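February, pm. lid pose stuff, picking up from Tài's branch

Replayed 251 clips through the Penrose tracker with the new keyframe rule. Drift is better on long reaches, still bad close in. When the pads get near the box, feature count falls off and the pose slides along the wood grain. Table is the same story, pale on pale, long soft lines, matcher loves to lock one grain line onto its neighbor.

Second problem is the glass. The overhead light shows up as a hard white rectangle in the pane and the corner detector grabs all 4 corners of it. Great features, wrong place. They move with the virtual image of the lamp so the solver gets pulled toward a plane that isnt there. Same again for the dividers under the glass, real but deeper than the lid, and the depth prior puts them on the lid surface.

Tried:

- raising match threshold to kill weak grain matches. lost too much, reverted
- saturation mask on the reflection, dilated. good, keeping it
- down-weighting everything inside the pane polygon. helps yaw, hurts height a bit

The lid corner is the thing to use. Miter seam plus the stepped edge gives strong lines in different directions and it sits right in the gap between the pads on approach.

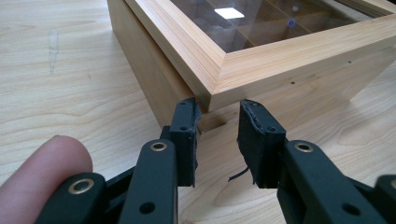 ## Gripper mask

Static mask from Castent is too tight on the inside of the pads. Foam edges are ragged, and there's a black strand off the right pad that hangs into the gap. Tracker picks points on it. Those points never move relative to the camera so they vote for "no motion", right when we need the fine motion most. Grew the mask inward, reran the worst clips, the stall at the end of approach is gone in most of them.

Mask doesn't cover the finger at lower left either. Add a border strip there, cheap fix.

## Next

- line features on lid edges only, cap at 700 points total (was 818, solver too slow)
- Tài: can you check the Kendach export still has raw exposure, I need it for the saturaton mask
- rerun full set overnight, compare close-in error seperately from reach
- don't touch the loop closure settings until thats done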